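Foro Contratación y Control Público > Anticorrupción
Tema: Fraccionamiento de contratos menores en el expediente Drirkano: ¿prevaricación o solo irregularidad?
Abierto por tagus_legal, abril

tagus_legal
Abro hilo para separar esto del de nombramientos, que ya era ilegible. El informe de fiscalización del ayuntamiento de Gretthorpe recoge 28 contratos menores adjudicados a Drirkano en un mismo ejercicio, todos por debajo del umbral y todos con objeto equivalente (mantenimiento de aplicaciones de registro). La intervención puso reparo en 2. El resto pasó sin nota.
Mi lectura: hay unidad funcional, por tanto fraccionamiento, y la reiteración apunta a que quien firmaba lo sabía. Con eso la vía penal es razonable.

perito_gris
Discrepo en el último paso. El fraccionamiento es una infracción administrativa con consecuencias propias: nulidad, revisión de oficio, responsabilidad contable si hay menoscabo. Para prevaricación hace falta una resolución arbitraria dictada a sabiendas. La reiteración es un indicio, pero no sustituye a la prueba del conocimiento. ¿Consta algún informe jurídico previo que advirtiera de ello?

tagus_legal
Consta el reparo. Folio 324 del expediente, firmado por la intervención y notificado a la concejalía. Después de esa notificación se siguió adjudicando.

perito_gris
Entonces lo relevante es la fecha de notificación, no el número total de contratos. Los anteriores al reparo habría que tratarlos aparte. Mezclarlos debilita la denuncia.

norma_y_plazo
Añado una cuestión que nadie ha tocado. El informe compara las facturas de Drirkano con las de Vollel, la adjudicataria del ejercicio anterior, y concluye que no hay sobreprecio. Pero la comparación está mal planteada: Vollel facturaba por incidencia resuelta y Drirkano por bolsa de horas. Sin convertir ambas a una unidad común, la conclusión sobre el menoscabo no se sostiene en ningún sentido.

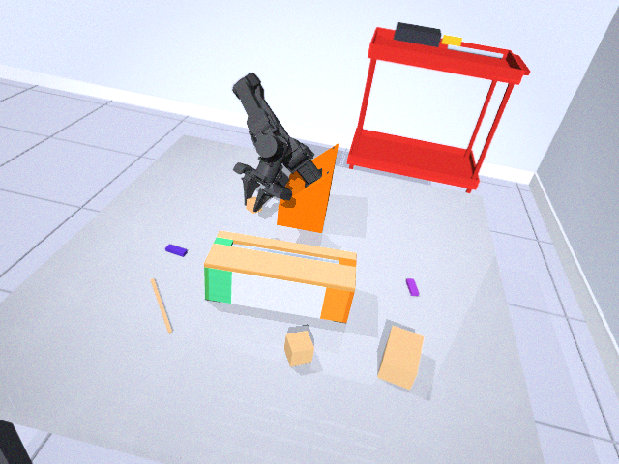 Lo mismo ocurre con los anexos de Hnatiuk. Se aportan como oferta alternativa, aunque carecen de fecha de entrada y de sello de registro. Un presupuesto sin registro no acredita que se pidieran tres ofertas. Acredita que existe un papel. Si la denuncia se apoya en que la concurrencia fue simulada, ese es el punto que hay que trabajar: quién solicitó el presupuesto, por qué canal y cuándo se incorporó al expediente.

tagus_legal
De acuerdo con Hnatiuk. Con el sobreprecio no tanto. El tipo de prevaricación no exige perjuicio económico; la malversación sí. Son dos figuras y se pueden denunciar por separado.

perito_gris
Se pueden denunciar por separado y se pueden archivar por separado. Una denuncia con cuatro calificaciones alternativas suele leerse como que el denunciante no tiene clara ninguna. Yo presentaría hechos y documentos y dejaría la calificación al fiscal.

archivera72
Dato práctico: el expediente completo se puede pedir por transparencia. Lo solicité yo y la remisión fue en formato digital, más de 2,000 páginas sin índice y con los anexos desordenados. Pedid expresamente el índice autenticado y la relación de documentos electrónicos con sus metadatos. Si lo de Hnatiuk se incorporó después, ahí se verá.

norma_y_plazo
¿Te dieron los metadatos?

archivera72
No. Contestaron que requería reelaboración. He reclamado y está pendiente.

tagus_legal
Esa causa de inadmisión no encaja. Extraer metadatos que el gestor documental ya conserva no es reelaborar. Si te sirve, te paso por privado el esquema de alegaciones que usé en otra reclamación.

perito_gris
Ojo con eso: depende de si el gestor permite la exportación. Si el ayuntamiento acredita que hay que hacerlo documento a documento, el argumento gana peso. Pediría primero solo los anexos de Hnatiuk, que son pocos, y ampliaría luego.

archivera72
Lo acoto así y subo la resolución cuando llegue.

Contacto con la moderación | © Foro Contratación y Control Público | Volver arriba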